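Category: Club Minutes > Packaging & Labels

PROLTUVSTEAD BATH AND VANITY COLLECTORS
Minutes, meeting of 2024-03-05

Ha-rang Han in the chair, Vivek Rastogi taking notes. We had 15 members at the tables, which is our best turnout since the move to the Zalewska Room!

February minutes were read and approved with one fix: the Sindetti talc tin belongs to the 1st shelf group, not the 2nd.

Shelf labels. Vivek has finished 149 of the new cards and brought a stack along. They look wonderful (the larger type was a great call) and everyone wanted to handle them. Members agreed to put the brand name first, in whatever scripts the label carries, then the container type, then the donor. Ha-rang asked that we copy names exactly as printed and leave a blank where the small print can't be read.

Show and tell. The theme was flowers on labels, and we ran happily over time. First up was the Enchanteur container, white plastic with a rounded cap, and the big orange rose got a lot of love. The brand name is in dark brown script with 艾诗 under it, so it makes a perfect test for the new cards. Several of us liked the fine ribbing on the lower body, and Ha-rang pointed out how nicely the cream and peach background sets off the petals.

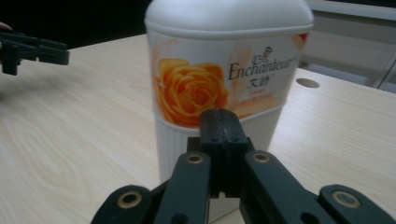
Minutes, p. 2 of 3

The card will read "Enchanteur / 艾诗, white plastic container, orange rose." Contents line left blank for now. Vivek will make it up with the next batch.

Spring display. We have the Skolitz Library case for 11 days and it is a lovely deep one. After a lively back and forth we settled on arranging by flower, roses on the middle shelf where they catch the light. Anyone with a violet or a lily, please bring it! We are short on both.

Money. Case rental is paid. We have almost $200 left for risers and card stock. Motion to buy the clear risers, carried with no one against.

Next theme: caps and stoppers. Ha-rang will open with her glass ones.

Minutes taken by V. Rastogi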